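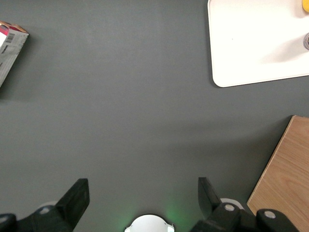
The wrist camera's view of the practice table at Kvam, with the tray, the board and a lot of gray in between.

Print this column | E-mail to a friend

I want to talk about that gray part in the middle, because I've been arguing about it since April and I'm not done yet.

I help out with the robotics club at Kvam on Sunday afternoons (help is a generous word, I mostly find chargers and break up disputes over the good chair). The club has eleven kids, one arm, and a project they named Maltlow after a long vote that I will not go into. The idea of Maltlow is that the arm sets a table for a snack. You give it a packet, a tray and a board in places it hasn't seen before, and it has to move things where they belong without knocking anything off. That's it! My nephew can do it. He's four.

Now, the big regional contest over in Pridulgate changed its scoring this year. It used to be that a judge watched your robot and asked your team a bunch of questions and wrote down a number that was partly science and partly whether she'd had lunch. Now it's a timed run, 1000 points for the run and nothing for anything else. No notebook, no talk, no poster. Fastest clean table wins. And I think it's a mistake, and I think it's going to make our clubs worse at the one thing they're good for.

Back to the gray. When the kids look at what the arm sees, most of it is tabletop. The stuff you care about is pushed out to the sides, half of it out of view. A grown-up looks at that and thinks, well, move the camera, or move the tray. The first time we put it up on the screen, Ylva Åberg, who is thirteen and doesn't say much, asked how the arm was supposed to know how big the tray was if it could only see one corner of it. Then everybody had an opinion. Somebody wanted to guess from the corner. Somebody wanted to swing the wrist over and look again. They spent the whole afternoon on it, and I mean the whole afternoon, we had parents standing in the hall with their car keys out.

That afternoon would be worth zero points in Pridulgate. Less than zero, really, because the quick way to win a timed run is to never have that conversation. You practice with everything in the same spots until the arm could do it blind, and then you pray the judges put things close to where you practiced. Meinir Bevan runs the club over at Skenovo and she told me flat out that's what her kids are doing now. She isn't proud of it. She's got a van full of teenagers who want a trophy and a rule book that says how to get one, so what would you do?

I've heard the other side plenty, and some of it's fair. The old interviews favored kids who talk well. We had a girl two years ago who could fix anything you put in front of her and froze solid when a stranger asked her why. A stopwatch doesn't care how you talk. Gudrun Torvik, who's been judging since before I knew what a servo was, says she used to lie awake over scores she'd given to shy kids. I believe her. I also did the math on last year's entry fees and I understand that interviews take judges and judges take time, and with 87 teams signed up you can't chat with everybody for half an hour.

But come on. There's a lot of room between half an hour and nothing. Let the kids write it down. Let them turn in one page on the thing that went wrong and what they tried. Give it 1000 points too, same as the run, so a coach can't wave it off. The shy girl could have written you a beautiful page, and I'd bet there are more like her than there are smooth talkers.

Our kids have logged 718 practice tries on Maltlow so far, and they keep the bad ones. I love the bad ones! There's a whole run of tries where the arm treats a shadow like it's a thing you can pick up. It sort of makes sense if you look at how the shadows lie on that table, and it took two of the younger boys a couple of weeks with a desk lamp to work out what was going on. They wrote it up in green marker with arrows everywhere. I can't think of a single reason that shouldn't count for something.

We're still going to Pridulgate, by the way. I'm not that kind of stubborn. The kids took a vote and they want to go, and they also voted to keep moving the tray to a new spot every session, which will cost us speed and probably cost us any chance at the top five. I kept my mouth shut during that one, and Ylva's already asking if we can tilt the board next.

Comments (4)

Frøydis Sjöberg: Parent of two former club kids. The notebook was the only part mine still have. The trophy fell apart in the car.

BoltsAndNaps: Sorry, but a robot that's slow and well documented is still slow. Out in the working world they time you.

Bernadette Begay: I coached for years and I'd sign up for the one page idea tomorrow, as long as it's one page and the parents don't write it. How would you check that?

kitchen_table_pi: Which lamp did the boys use? We have the same shadow problem and ours are on a black table so it's even harder to see.

We use cookies to remember your settings and count visits. By continuing to read you agree to our cookie policy. OK | Learn more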